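Prüfliste Teleoperation, Zelle 7 (Aufgabe „Apfel in den Eimer“)
Halle Vogler, 2021-06-14, geprüft von Amparo Aranda

1. Not-Halt am Bedienplatz
In Ordnung. Der Taster rastet sauber ein, und beide Arme bleiben stehen. Danke an die Frühschicht, dass der Hocker endlich nicht mehr davorsteht!

2. Handschuhe und Nullstellung
In Ordnung. Bitte trotzdem vor jeder Vorführung neu nullen, auch wenn man nur kurz einen Kaffee geholt hat (ich weiß, ich weiß).

3. Befestigung des Eimers
In Ordnung. Das Klebeband rund um den Fuß bitte vor jeder Serie mit der Hand nachdrücken, vor allem vorne.

4. Druck auf den Deckel
Mit Bemerkung. Gedrückt wird mit dem ausgestreckten Zeigefinger der linken Hand, links auf dem Deckel und nah am Rand. Die rechte Hand wartet offen über dem Tisch, mit Abstand zum Apfel. Wer steuert, geht bitte langsam nach unten, man spürt in den Handschuhen ja leider keinen Widerstand. 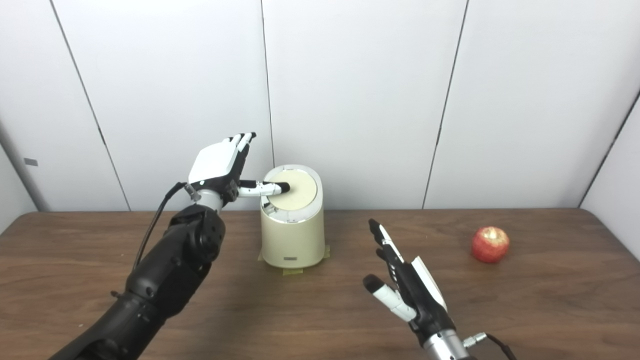 5. Kabel an den Handgelenken
In Ordnung. Beim Drehen der Hand immer mal hinschauen, ob noch genug Schlaufe bleibt.

6. Aufzeichnung
Offen. Vorführung 460 bricht beim Abspielen ab, ich habe sie gesperrt und Pruter Bescheid gegeben. Nächste Prüfung nach 8 Serien.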